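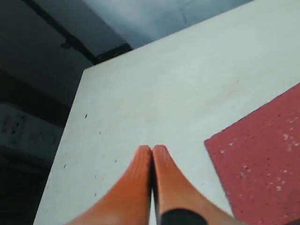

Fig. 1. Fingers closed above the table, red material at right.

Section 5. Before you place an order

Read this section before you talk to a sales rep. The Plinau brochure promises a cell that "pays for itself." Ask to see the math.

1. Measure your table and write down the size. Arm reach is quoted at full stretch, and no one works at full stretch.
2. Price the arms and the grippers on separate lines. Bundled quotes hide the gripper.
3. Ask what one set of replacement fingers costs. Our last quote from Kindarell said 293 dollars, shipping extra.

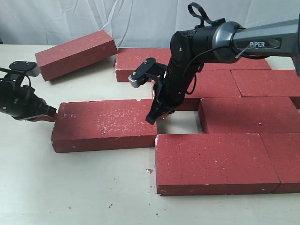
4. Budget for two arms only if the job needs two. A second arm adds cables, mounting and set-up hours – Renu Kaushik's worksheet allows 80 hours for the pair, and I would call that hopeful.

Note: Demo parts are clean and square. Yours may not be. Send the seller your worst ones.
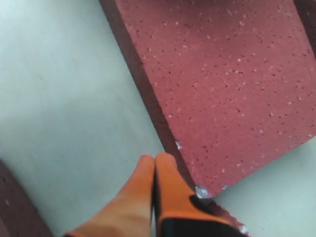
Fig. 2. Right fingertip at a chipped corner.

5. Set aside 500 dollars for test material. Rough, speckled stock sheds crumbs, and chipped corners change where the fingers land.
6. Get the payload figure in writing, with the gripper attached.

CAUTION: Keep hands clear of the fingers whenever the arms are powered. A light arm can still pinch.
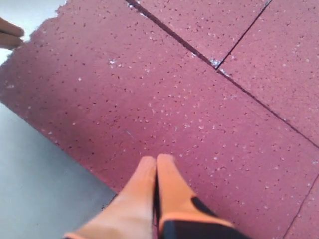
Fig. 3. Closed fingers over speckled red material, with seams between pieces.

7. Put operator time in the budget. "Unattended" is a sales word until you have watched a full shift.
8. Send the finished sheet to Solange Cordier by the end of May. Sheets without a spare parts line will be returned.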